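Kirard Project News: The Laundry Task Passes Its First Mark

The clothes collection in Dirkisbridge now has 818 accepted examples of picking up and moving garments by hand-held gripper.

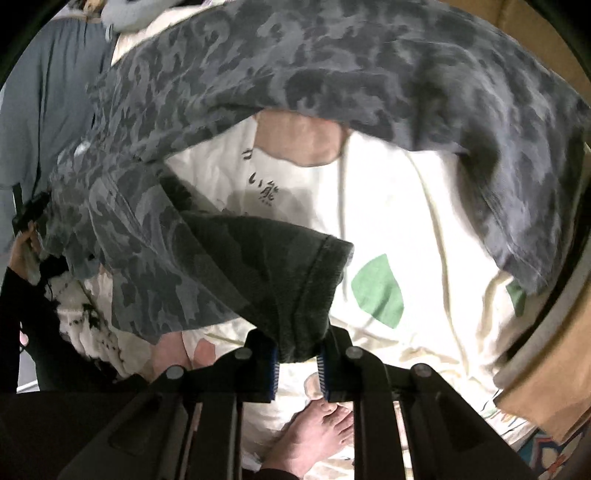 What we learned from the first 818

When we began with clothes, we thought the difficult part would be the folding. It is more often the first grip. The jaws must close on one layer of cloth, near a hem or a cuff, and the person must then lift slowly enough that the fabric does not slide out. A big camouflage garment, like the one held by its dark edge in the picture, covers half of the view when it goes up, and the learning system must find the next thing to do with very little to look at.

We keep such examples. In the beginning some of us wanted to remove them, but a robot in a real home will have the same problem, with one printed fabric on top of another.

We rejected 62 recordings. Most of these had a start that was too fast, or the person finished the movement with the free hand. Please remember that the free hand can hold the other side of a garment, but it should not do the job of the gripper.

Changes for collectors

From now on, please do not make the pile neat before you start. Drop the clothes as they come and begin with the piece which is easiest to reach. If a grip fails, open the jaws and try again in the same recording - a second try is useful for us and you do not need to start over.

Please also change the clothes more often. In the Bendden set, 267 examples show the same four shirts, and the system learned these shirts too well. Dark clothes, thick clothes and clothes with large prints are still missing there.

Next steps

The goal for the laundry task is 1,450 examples by September. After this the Maihi group will begin with towels and bed linen, using the same instructions.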